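New construction: is a wall-hung rail in the laundry room worth putting on the options list?

Posted in New Homes > Floor Plans and Options

Analyn Sison

We are under contract on a Sollmont build at Prevbridge, slab scheduled for December. The options meeting is coming up and I have one line item I can't evaluate. The plan has a laundry room off the garage entry. The standard package is a single wire shelf over the machines. The upgrade is a run of upper cabinets plus a horizontal wall rail with hooks and hanging baskets, priced as one package at $500. The sales office says the rail can't be separated from the cabinets.
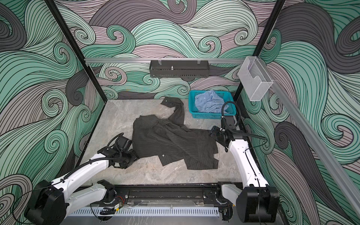

My concern is backing. The wall in question is an exterior wall with the dryer vent in it, framed in 2x6, and the drawings show no blocking between the studs. A rail hung at mid-height, with a long metal basket on two small hooks, puts its load on a couple of points. If those points land between studs the whole thing is relying on drywall anchors. The builder's answer was that "the installer handles that," which doesn't tell me what the installer fastens to.

Two things I would like to know. First, can I ask for blocking only, skip the package, and install a rail myself after closing? Second, is there enough counter depth left for folding if the upper cabinets go in? The plan calls out a 54 inch counter beside the washer and gives no depth. 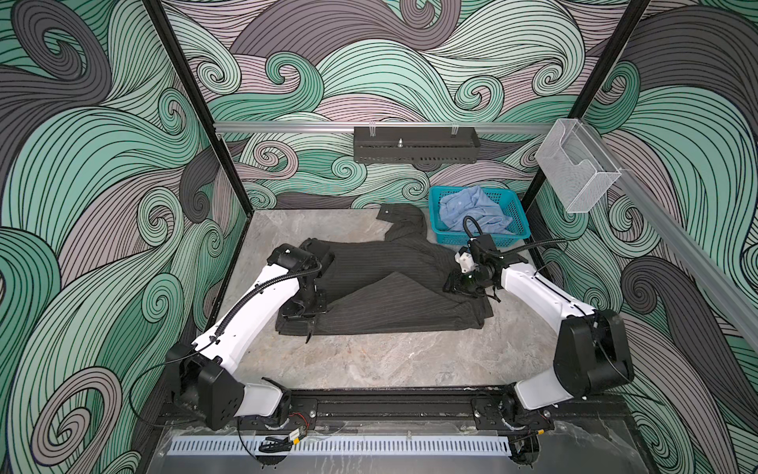 Dark pinstriped garment, likely trousers, on a gray marble-patterned surface.

Eleni Kelmendi

Yes to blocking only. It is a framing change and has to be in writing before the frame walk. After drywall it becomes a repair job and most builders will refuse it. Ask for a continuous flat 2x8 let in between studs, centered on the height where you want the rail. Give them that height from finished floor, in inches, on a marked-up elevation. "Behind the washer" is not a dimension. Take photos at the frame walk with a tape measure against the wall, because the as-built drawings will not show it.

Insulation has to be cut around the blocking on an exterior wall, so check that the batts were not just compressed behind it. Keep the blocking clear of the vent duct. If the duct runs up inside the same stud bay, move the rail over one bay.

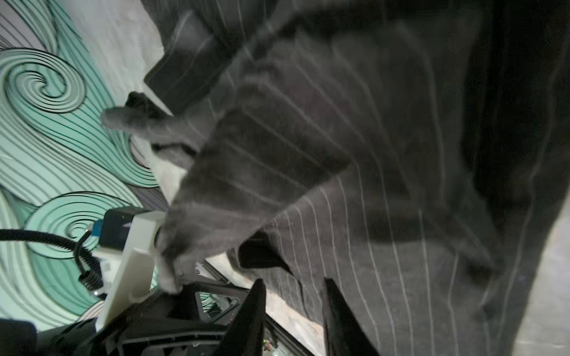
On counter depth, upper cabinets are usually 12 inches deep and mounted 18 inches above the counter. They do not take away counter area. They take away the airspace above it, and that matters more for long items than for towels. A heavy pinstriped garment bunches and folds over itself when it is picked up from one point, and you need clear height over the counter to straighten it. Ours has uppers over the full run and I carry anything long to the bed. If I did it again I would stop the cabinets at the machines and leave the counter section open.

We used Eltel for the closet hardware in our last house and would not pay builder pricing for a rail. You can buy the parts and hang them in an afternoon if the blocking is there.

radwan_owner

Had the package in our Radwan house. Its fine. Cabinets are basic boxes, the rail is ok. One of the hooks came loose the first year and they fixed it under warranty, no charge. I would just get it, you roll it into the mortgage and its nothing per month.

Check the door swing though. Our garage door opens against the end of the counter and it can't open all the way.

Analyn Sison

Thank you both. I sent the marked elevation with the rail centerline at 54 inches and asked for blocking only. Sollmont came back with a change order fee, no objection to the work itself.

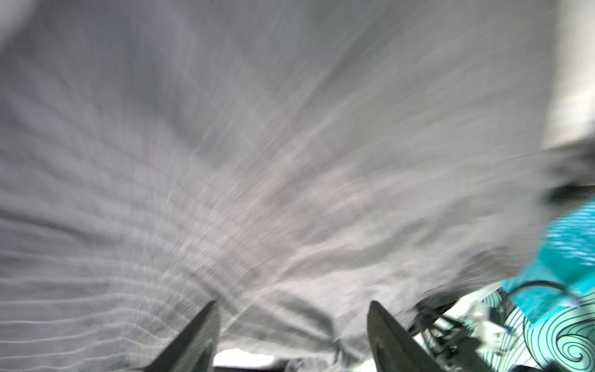

They also confirmed the counter is 25 inches deep, standard base cabinet depth, with or without the uppers. The door swing is a good catch. On our plan the garage entry door swings into the laundry room and clears the counter by 2 inches on paper, before casing. I have asked whether it can be rehung to swing the other way and will post what they say after the frame walk.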